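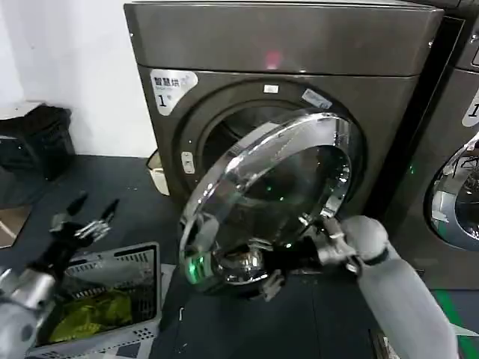
Right hand on the door rim, left hand over the basket. Undine is sold for front-loading machines only.

Undine is a laundry-handling package from Drondau, offered as a monthly service to sites that already run a two-armed robot or are prepared to lease one. It covers loading, unloading and the door. Sorting is a separate module and is still in trial.

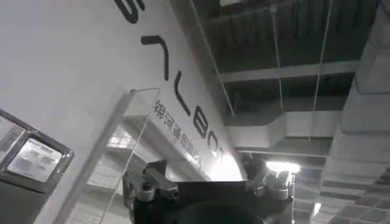
Words: Keltthorpe Review, Service Robots desk
Interview: Celina Kozłowski, product lead, Undine

Celina Kozłowski would prefer to talk about doors. The garment work gets the questions from buyers, she says, but the door took up more of the development schedule than anything else in the package.

"A door is a heavy object on a hinge you didn't choose," she says. "The hand has to follow the arc the hinge gives it. If the arm insists on its own path, you load the hinge sideways, and the customer pays for a hinge."

Undine therefore starts each new machine with a teaching pass. An operator guides the arm through the full swing three times, and the software fits a radius and a stop angle. Force limits are set at the same point. The pass has to be repeated if the machine is moved or the door seal is replaced.

Asked how the system is tested before release, Kozłowski describes a 168-hour run on a fixed pair of machines, with faults logged by type. The current version went through around 2,000 door movements in that run. She declines to give the fault count but says most were failures to close on the first push.

"It retries twice, then stops and calls someone," she says. "We had a version that kept trying. It was unpopular."

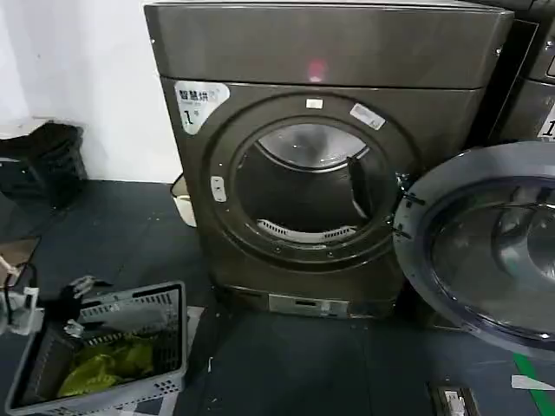 Small items are the weak point. A sock lying flat against a drum wall offers very little to grip, and the head camera has a poor view past the gasket. Undine makes a sweep of the lower drum after the last detected item – a slow move, and one that operators often ask to have switched off. Kozłowski advises against it.

"You save a bit on every load and then somebody's sock goes through with the next customer's whites," she says.

Baskets are less of a problem, provided the site keeps to one model. The rim height is stored as a fixed value, and a basket with a different rim needs its own entry.

Pricing is per machine, with a minimum contract of 2 machines. Installation is handled by Nowakowski, which also carries spare finger links. Lease costs for the robot are quoted separately, and the service price does not include detergent dosing, lint filter cleaning or folding.

On folding, Kozłowski is brief. "Ask me in March. I'd want to see it run a full week first."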